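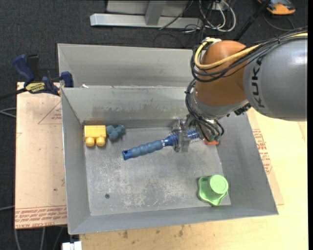

Toys in the big gray tray, clamp and all.

Duvitz Neighborhood News > Toy Library Corner > May

Hello again from the toy shelves! It's my turn to fill this space, and I've been saving up things to tell you, so get a cup of coffee.

First, the sorting. We've had a lot of toys come back this spring (thank you, thank you) and plenty of them came back in the wrong bags, or in no bag, or in one case inside a rain boot. So I've been thinking hard about the odds and ends, the pieces that don't belong to any set I can find in the binder. You know the kind. The yellow brick with the two round knobs is one. It's a nice chunky size and I'd love to get it back with its family, but our brick sets are all the small ones and it looks like a giant next to them. If you have big bricks at home and you're one short, please come see me.

Then there's the lumpy teal-green thing, the one like a bunch of balls stuck together. My grandson says it's a molecule. Sofia Amaral says it's a caterpillar that gave up. I have it down in the binder as "green cluster" and I'm open to suggestions. The blue one with the bumpy handle and the hollow round tip is even harder to name, and I've changed my mind about it twice already. For now it's "blue, bumpy," and the light green star is just "star knob." It looks to me like the sort of knob you'd tighten something with, so before I put it on a shelf with the toddler things I want to know if it's a toy at all. Check your high chairs and your patio umbrellas, please!

A few of you have asked about the tray. Yes, it's scuffed and it has its stains, and I have given up scrubbing at them. I like it anyway. Sloped sides are wonderful for toys, everything slides down to where you can get at it, and I wish I'd had one when my own kids were small and every puzzle piece we owned lived under the couch. Do put cardboard down first if you try a metal tray on a good table at home. I learned that on my mother's sideboard.

Now for the shelves. Nicanor Pastor has built us a new low one by the window, and it holds 20 bins, so the wooden trains finally have a home of their own. The old train bin is now dress-up shoes. The marble run is still out on loan to the Quartey Street playgroup and will be back after the summer.

Loans are the same as always: four toys per family, and you can keep them for six weeks. If you need longer, leave a note in the blue book. Please count puzzle pieces before you bring them back, and if one is missing just tell us, we're not going to fuss. I have a 13-piece farm puzzle that went out whole and came home without its pig, and I'd much sooner know than find out from a disappointed two-year-old.

We could also use zip bags, the big ones, and a label maker if anybody has one sitting in a drawer.

See you at the shelves!

Last updated: May

Contact: Duvitz Toy Library, front desk | © Duvitz Neighborhood News | Back to top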